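Blue squares, and why I finally stopped hating my floor

So the big floor project is done, or as done as anything gets around here. If you've been reading since the Boststead days you know I have complained about hard floors for years. My knees are not what they were, everything I drop either breaks or rolls under something, and in winter the cold comes right up through your socks. I kept saying I'd buy a rug. I looked at rugs. I looked at the prices of rugs and closed the tab!

What I bought in the end was foam. Puzzle mat, the interlocking kind you see in daycares and garage gyms. The brand is Droltent and the color is plain blue (they also had a gray that looked like wet cardboard, no thank you). I ordered the bigger tiles, figuring fewer seams, and I paid $91 for the lot, which felt like plenty until I remembered the rugs.

A few things I learned putting it down. The smell is real. I left mine leaning up in the hallway with the window open and it still took some 13 days before I quit noticing it. Also, the teeth do not want to go in if you start in the middle of a side. Start at a corner and walk the seam closed with your heel, one tab at a time, and it goes together like a zipper. I did the first one wrong, got all the way to the far end, and had half a tab left over with nowhere to put it. Pulled it apart and started again. Second try took me 17 minutes, including a coffee.

You can buy straight border strips to cover the toothy edges and make it look finished. I didn't. They wanted extra for them, and I kind of like the jagged edge? It looks like a puzzle somebody means to get back to.

The surface has a fine little texture to it, so things don't skate around on it the way they did on the bare floor. I was worried it would hold on to crumbs, and yes, it does a bit, but a damp cloth takes care of that. Tape is the thing I'm less sure about. Masking tape peeled off clean when I tried it on a scrap. The silvery kind I haven't dared to pull up yet, so if you've done it, tell me how it went.

And the cubes! Those red and green ones with the white edges and the blocky white patterns look so good against the blue. I'm a sucker for a bright color on another bright color. My old Forkitz storage tub is the same red, and now I want everything in that red.

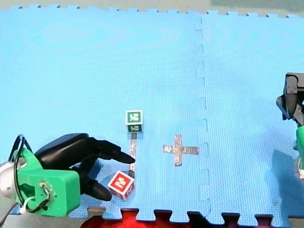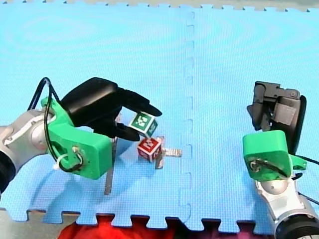
Red cube, green cube, and the seam between the tiles in both.

Filed under: Home & Floors

Next up is the closet in the back, which I've been putting off since July. I have 38 hangers in there and I'd bet half of them are holding nothing. I also still owe you the Rugemalira coffee post, I know, I know. The bag is open and I have opinions, I just keep drinking it before I get around to taking notes.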